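13/06/2020

Up before six again and didn't mind one bit. The sourdough starter has finally come good! After all those sad flat pancakes in February I had more or less given up on it, and then last night it climbed right out of the jar and halfway down the side. I fed it at seven and again at 12, and by mid afternoon I had a dough so stretchy I could have read the paper through it.

Lajos Kelemen gave me the rye flour, a whole bag of it, from the mill at Nyitrai. He says I knead too much and I expect he's right. I folded it every half hour this time and left it alone in between, which is hard for me, I kept lifting the towel to look. The bubbles under the skin were so pretty.

Baked it in the old blue pot with the lid on for 34 minutes, then lid off until the crust went the color of a chestnut. And the smell! The whole stairwell had it. Hafþór Kragh knocked to ask what was going on and went home with the heel of the loaf and a good smear of butter. He brought back a jar of his mother's plum jam within the hour, so I think I came out ahead on that trade.

The crumb is not perfect. There's a big tunnel on one side where I shaped it badly, and the bottom caught a little. I don't care. It tastes like real bread – sour at the back of the tongue, chewy, a bit of salt left over for the butter to find.

Tomorrow I want to try the Flesness recipe with caraway, and a soup to go with it. Red pepper, I think, roasted until the skins go black, with onion and the last of the paprika. I still have 20 cloves' worth of garlic hanging by the door. Must write to Villow about more jars, the tall kind, and ask Mekeck if he wants half the starter before it takes over the fridge.

Too happy to sleep.
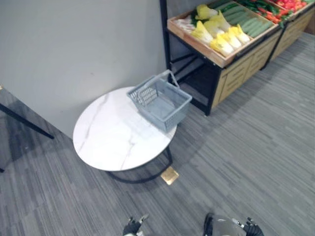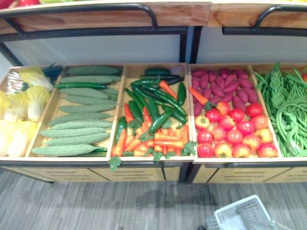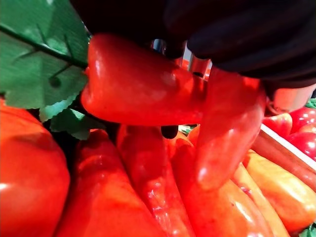 Basket on the little marble-patterned table, the vegetable trays, and last of all the red peppers up close.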